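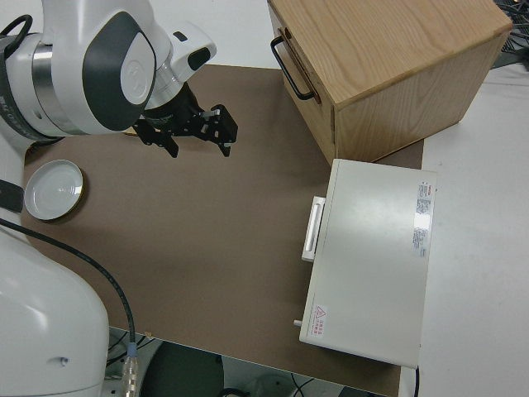 L'offre de la maison Kolenden tenait en quatre feuillets, et j'avais mis mon doigt sur le prix avant de lire le reste. Neuf mois d'abonnement, formation comprise, pour une cuisine qui se rangerait sans nous. À la pension de Vandmont, la plonge se fait à deux, en octobre comme en août, et je ne voyais pas ce qu'une pince noire au bout d'un bras blanc viendrait y changer. On m'avait pourtant payé le train jusqu'à Medmont. Sur le tapis brun, au pied du bras, il y avait une assiette blanche à filet doré, et c'est elle que j'ai regardée pendant tout le discours. Chez nous, le filet doré part au bout d'un hiver. Je me demandais combien de temps il tiendrait sous deux doigts pareils.

Le commercial parlait de « sérénité ». Il avait posé sa brochure sur le rebord de la fenêtre et tapotait la couverture, où l'on lisait Qian en grandes lettres, le nom du service. Je lui ai demandé ce que devenait la sérénité un soir de coupure de courant. Il a noté ma remarque, ou fait semblant. Puis il m'a proposé un café, que j'ai pris, car le train du retour ne partait qu'à la nuit.
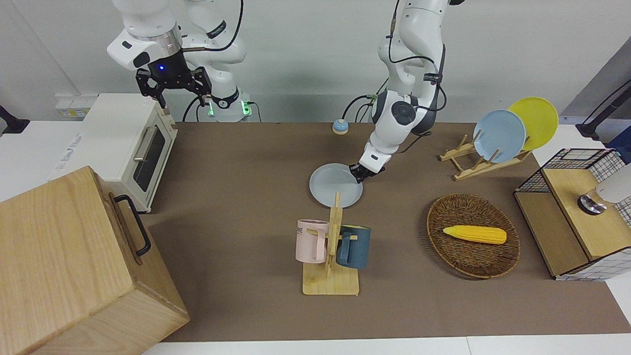 Qui vient quand la machine s'arrête ?
Un technicien de Kolenden, dans un délai pouvant aller jusqu'à neuf jours, déplacement facturé à partir de la troisième visite.

C'était imprimé au dos du dernier feuillet, en gris. Neuf jours de vaisselle, je sais ce que cela fait comme pile. J'ai relu la ligne à voix haute. Le commercial a dit que le cas était rare, et j'ai répondu que ma chaudière aussi tombait rarement en panne, toujours à Noël.

Il a baissé d'un ton. Il m'a parlé de sa mère, qui avait tenu un hôtel, et de ses mains abîmées par la soude. Je l'ai cru, pour les mains. J'ai même pensé aux miennes, et j'ai demandé à revoir le contrat. 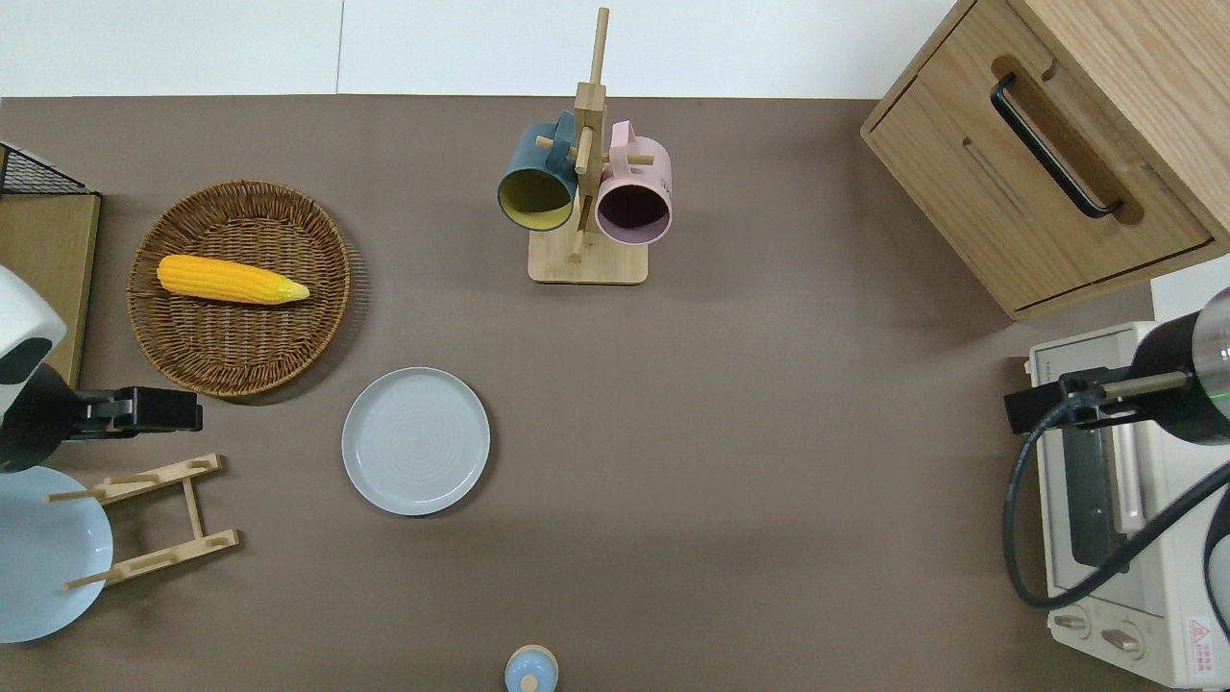 Démonstration Qian, Medmont : deux bras, un épi de maïs et la vaisselle.

J'ai rapporté les feuillets à Vandmont, pliés en trois dans la poche de mon manteau. Dans le train, j'avais barré la formation, puis l'assurance, puis la clause de renouvellement, et il ne restait pas grand-chose à signer. La cuisine était éteinte quand je suis rentré. Deux casseroles trempaient dans l'évier. J'ai retroussé mes manches et j'ai posé le contrat sur le frigo, sous le dictionnaire, où il est encore.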